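Grorside Local History Room, trade catalog storage check, September. Checked by Mulugeta Seyoum.

- [x] Shelf load, bays 1 to 8. No sagging. Bay 3 has a bent bracket, still holding.
- [x] Box labels match the list. 568 catalogs listed, 79 of them soda fountain and ice cream makers.
- [ ] Humidity log. Two readings missing, both at 4 p.m.
- [x] Oversize drawer opens and closes freely.
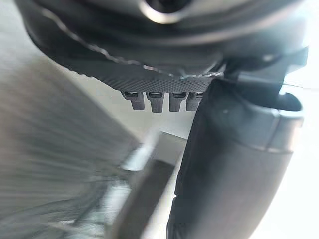 *Dark housing with a pale cable along its curved edge.*

- [ ] Krajewska price lists. Staples have rusted through the first pages. Remove before anyone handles them again.
- [x] Bornen glassware catalog. Spine loose, tied with cotton tape. Leave as is.
- [ ] Ladder. Left rubber foot worn. Do not use above the second step.

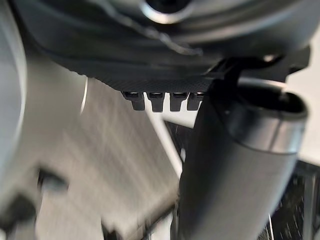

The replacement foot is on order from Wirkari. Until it comes, ask at the front desk for the short stool.

- [x] Exit path clear.
- [ ] Fire extinguisher tag. Hard to read, needs a new one.
- [x] Acid-free folders. Around 100 left, enough for the Krajewska lists.

Open items go back on the next sheet.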